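**Thread: Cloths for a desk that also holds kits**

**volwood_norbert**

Question on dusting. My desk is light wood, unsealed as far as I can tell, with a raised edge at the left end. The kit boxes stand upright along the back and stay there until I build them. I have switched from paper towel to a thin pink cloth, used dry and left flat on the desk between sessions.

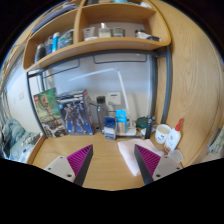 The boxes shed a fine grey dust from the cut edges of the card, and it settles on the wood in front of them. I wipe along the grain, left to right. Does anyone treat the surface first, or is a dry cloth enough?

**xia_ashraf**

Dry is enough for card dust. If you sand parts at the same desk, it is not. Sanding dust at 2,000 grit is fine enough to sit in open grain, and a dry cloth pushes it further in. Damp the cloth, wring it hard, wipe once, then go over it dry.

**Domenica S.**

I disagree about damp on unsealed wood. I did that for a winter and the grain rose by February. I had to take it back with 80 grit and start again. Wax it or keep water off it.

**xia_ashraf**

A wrung cloth leaves very little water. Yours was probably too wet.

**Domenica S.**

It was wrung. The room was at 18 degrees and the desk dried slowly. Conditions matter more than technique here.

On folding: I fold into quarters and turn to a clean face after each pass. For the gap between two boxes, pinch the cloth so a folded corner stands up as a point and work that in from the top.
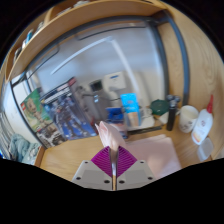
*Verena Frei*

Seconding the folded corner. It reaches the strip of desk behind leaning boxes without shifting them. Mine is an old Jolell cloth, washed without softener, as softener leaves a film that smears on printed card.

On damp versus dry, I would test a patch at the back, where a box will cover it.

**volwood_norbert**

I will try a patch behind the larger box. Dry cloth until then. Which wax, Domenica?

**Domenica S.**

Starnska clear, thin coat, buffed after 20 minutes. Leave the boxes off overnight or the card sticks.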